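角落台面贴了大理石纹,墙面是黑底白波浪纹,怎么收拾才不显乱?

提问者:豆瓣酱拌面
分类:家居 / 收纳与软装
浏览 477

各位好,先说声不好意思,我这个人一开口就收不住,大家泡杯茶慢慢看。

事情是这样的,我家餐厅旁边有一个凹进去的小角落,三面有墙,以前堆纸箱,堆了好几年。三月份我下定决心把它清出来,想做成一个放零碎东西的小台子,钥匙、快递刀、没拆的信、孩子从学校带回来的通知单,都归到这里。台面我铺了灰白色的大理石纹,里头夹着一点点金色和棕色的细纹,在店里看小样的时候喜欢得不得了。墙面我选了黑底白色波浪线的,名字叫Skater,是我女儿挑的,她说这样才有精神。墙角和台面接缝的地方都压了银灰色的边条,这一步我自己做的,手笨,返工两回,做完还是很得意的!

问题出在合到一起之后。台面的纹路是横着流的,一层一层像水,墙上的波浪又是一道一道的,两边都在动,我站在那儿看久了眼睛就不知道该落在哪里。 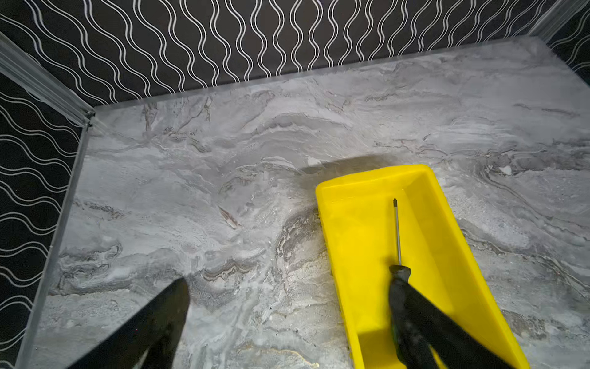
我妈来看过一次,说像进了理发店。我先生倒觉得挺好,他什么都觉得挺好,所以参考价值不大。整个角落材料加起来花了2,000块出头,边条是后来补买的,53块,全拆了重来我实在舍不得。台面上现在只放了一个亮黄色的塑料盒,长方形,敞口的,本来是厨房里淘汰下来的,我随手往那儿一搁,忽然觉得好像顺眼了一点,又怕是自己看习惯了。

所以想请教大家几件事。一是墙和台面非得动一个的话,动哪个比较省钱省力?二是这个黄盒子到底留不留,要不要换成灰的或者白的,跟台面统一?三是墙角那种银灰边条,时间长了缝里会积灰,平时怎么打扫?我用湿抹布擦过,擦完总觉得转角那里还是灰扑扑的。

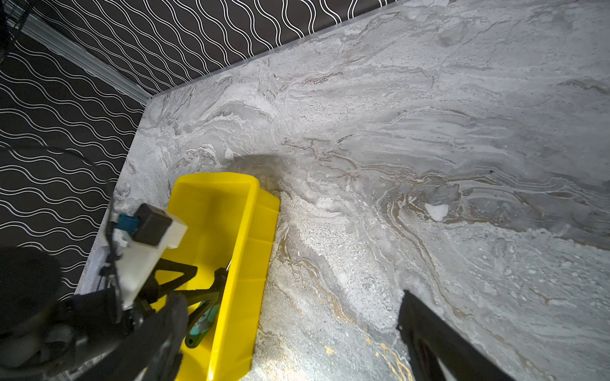
小满妈妈:先别拆先别拆!我家玄关也是黑底花纹墙,刚贴完那个礼拜我天天想撕,现在三年了,谁要撕我跟谁急。楼主再住一阵子看看吧。

回答一(提问者采纳)
回答者:Uldis Pētersons

你好呀。我在本站潜水很久,中文是到这边生活以后学的,写得不顺的地方请多包涵。你的帖子我读了两遍,因为我自己家里也犯过一样的毛病,买东西的时候一样一样看都漂亮,搬回家放在一起就吵架。

我的意见是墙和台面都不要动。两种花纹虽然都在动,颜色却是一家人,黑、白、灰,这已经帮了你很大的忙。真正让人累的,往往是再往上面添第三种、第四种花纹。比如放一块格子布,再放一个印花的罐子,再插一把彩色的笔,那就真的没有地方可看了。所以规矩只有一条,台面上的东西一律用纯色,没有图案,没有字。

至于黄色的盒子,请一定留下。如果换成灰的,放在灰色石纹上面,盒子就不见了,你找钥匙的时候还要多看一眼。黄色是亮的,人从餐厅走过来,眼睛先看到它,后面的波浪就自动退到后面去了。我家的做法是一个角落只许有一个鲜艳的东西,第二个进来,第一个就要出去。我太太一开始嫌我啰唆,后来她管得比我还严。

摆的位置也可以试一试。不要把盒子和墙边对得笔直,稍微斜一点放,让它离墙有一段距离,周围露出一片干净的台面。东西多的人家很难忍住不去填满那一片,你要忍住!盒子里面最好也不要超过4样东西,通知单这种纸最容易越堆越高,我建议另外找一个文件夹竖着收,每个周末清一次,过期的就扔掉。

最后说打扫。边条的缝先用干的,再用湿的。找一把旧的软毛牙刷,或者刷键盘的小刷子,顺着边条的方向把灰扫出来,用吸尘器的细嘴吸走,然后才用拧得很干的布擦。如果一开始就用湿布,灰和水混在一起,会被推到转角里去,干了以后就是你说的那种灰扑扑的样子。已经积在里面的,用棉签蘸一点点稀释的洗洁精慢慢转出来,别用钢丝球,也别用去污粉,银灰色的表面刮花了很难看。贴面的台面也要小心,热锅和热茶壶不要直接放,垫一块纯色的垫子就好。

祝你和女儿喜欢这个角落,她的眼光我觉得不错。 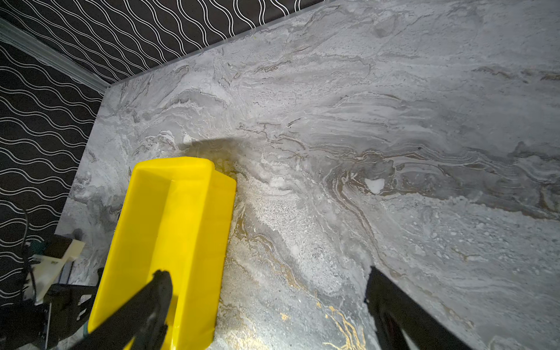 芝麻糊不加糖插了一句,想知道牙刷那一招对墙面贴纸会不会伤,她家的墙纸边已经有点翘了。Uldis Pētersons回她说,翘边的地方不要刷,先用补边的胶粘好,压一晚上,第二天再打扫,刷毛也只碰边条,不要碰到纸。

回答二
回答者:阿宽修修补补

我跟楼上意见不太一样,墙那边那么花,换掉算了,贴个纯白的,半天就弄完。黄盒子无所谓,你喜欢就放。灰嘛,吹风机冷风吹一吹就出来了。

补充一句,要换的话买卷材多留点余量,波浪纹对花很费料的,纯色不用对,省心。

回答三
回答者:Jolon小区的团团

哎呀我太懂你了,我当年给餐边柜选贴面,小样巴掌大,看着又高级又安静,铺满一整面以后像海啸一样。后来我学乖了,凡是带纹路的东西,都要求看大样,或者把几张小样拼在一起站远了看。这话对你现在没什么用,就当给后面看帖子的朋友提个醒吧。

有用的是灯光。你没说角落里有没有单独的灯,我家装的是Pilow的小夜灯,暖光,贴在侧面,晚上只开这一盏,墙上的花纹马上就柔下来了。要注意别让灯正对着台面照,石纹贴面有些会反光,金色的细纹一闪一闪的,白天好看,晚上晃眼。你可以先拿手电筒从不同方向照一照,觉得舒服了再固定,省得像我一样墙上留两个胶印。

另外,敞口盒子是好东西,我是坚定的敞口派!带盖子的收纳盒我买过Cabello的一整套,漂亮归漂亮,家里人嫌开盖麻烦,钥匙全放在盖子上面,等于白买。敞口的随手一扔就进去了,孩子也愿意用。塑料盒还有一点好,脏了直接拿去水池冲,倒扣着晾干就行。

提问者追评

谢谢大家,真的没想到会有人写这么多,我边看边念给我先生听。决定了,墙不撕,台面不动,黄盒子正式上岗。通知单今天全部挪进文件夹了,翻出来一张上学期的春游回执,已经来不及交了……牙刷的办法晚上就去试。灯我再考虑考虑,角落里没有插座,可能得用充电的。
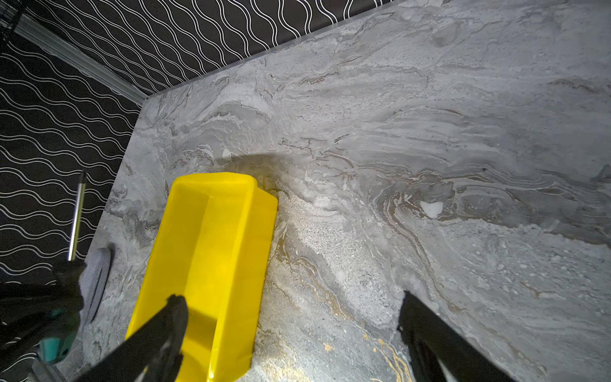
留下来的黄盒子,斜着放在大理石纹台面上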